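Section 4: Setting Up Your Tasting Table

Now for the fun part! Your Andier cold tea kit is unpacked, your first batch has finished its time in the refrigerator (see Section 3), and you are ready to pour. A plain table and a plain background will do more for your first tasting than any fancy glassware, so give yourself a little time to set things up well. It pays off every single time you pour.

What you need

A white or very light table
A sheet or length of pale cloth to hang behind it
One frosted cup per tea
One clear tray
The Diltus tasting card from the lid of the box
A pitcher of cool water

4.1 Preparing the table

1. Clear the table completely. Fruit bowls, mail, phone chargers, all of it.

2. Wipe the top with a damp cloth and let it dry. Skip scented cleaners on tasting day. Lemon polish in particular will get into everything you smell for hours.

3. Hang your cloth behind the far edge of the table so that it reaches down to the tabletop. White, gray or a mix of the two is perfect. Folds and storage creases don't matter one bit, so leave the iron in the closet.

4. Turn off any yellow lamps close by. Soft daylight is wonderful for this. If you are pouring in the evening, use one ceiling light and keep it the same for the whole session.

5. Set the tray down toward the front of the table with open space beside it.

Note: A patterned tablecloth is lovely for serving and hopeless for tasting. Save it for when your guests arrive.

4.2 Pouring

1. Rinse each cup with cool water and shake it out.

2. Stir the batch slowly, 12 turns, right down to the bottom of the jar. The strongest tea settles low, and an unstirred jar gives you a weak first cup and a fierce last one.

3. Pour until the cup is a third full. It looks stingy, we know! You want plenty of empty space above the tea to hold the aroma, and you will be coming back for more anyway.

4. Give the tea two minutes to settle before you look at it.

Caution: The frosted cups are for cold drinks only. Do not fill them with freshly boiled tea, and never put them in the microwave. Liquids above 50°C can soften the walls.

4.3 Reading the color

Lift the cup to eye level and look through the side with your pale cloth behind it. The frosting softens the color, and that is a real help here, as small bubbles and bits of leaf stop distracting you and you see one even band of tone. Match that band to the nearest shade on the Diltus card and write the number down before you take a sip.

A pale amber leaning toward light orange sits right in the middle of the card, and it is a great place to begin with the Ristthorpe blend.

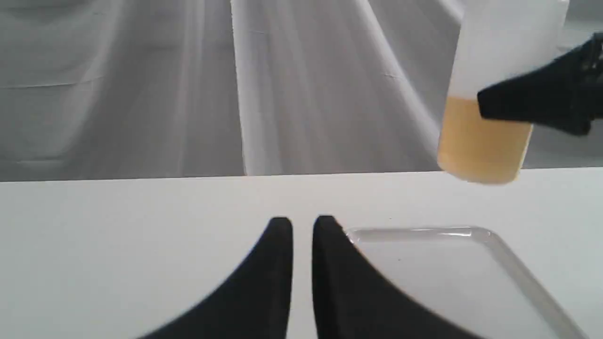

Olga Cáceres wrote to us that she always got a darker number at the bottom of the cup than at the top, and wanted to know which one to put on the card. She had been filling in both, with a little arrow between them, and asked whether the next edition could have room for that.

Great question, and we love the arrow. Use the color at the middle of the band. Tea nearly always looks deeper in the rounded base, and if you tilt the cup even slightly the difference grows. Hold it as level as you can, read the middle, and you will get numbers you can compare from one batch to the next.

4.4 Tasting and adjusting

1. Smell first, with your nose well over the rim. Then take a small sip and hold it for a moment before swallowing.

2. Write down the first word that comes to you. "Hay" and "apricot" are both good notes, and so is "grandma's porch."

3. If the color is paler than you wanted, put the jar back in the refrigerator for another hour and pour again.

4. If it is too dark, add cool water to the jar a splash at a time. A full jar holds 600 ml, so pour a little off first or it will end up on your nice clean table.

5. Sip some plain water before moving on to the next tea.

Note: Change only one thing between batches. If you alter the leaf, the water and the time all at once, you will have a delicious cup on Sunday and no idea how to make it again.

4.5 Clearing up

Empty the cups and wash them by hand with mild dish soap. Avoid scouring pads, which scratch the frosting and leave patches that read darker than they should. Wash the tray the same way and dry it with a soft towel. Keep the card out of direct sun so the shades stay true.

Leftover tea keeps overnight in the covered jar. For iced blends and fruit additions, go to Section 5.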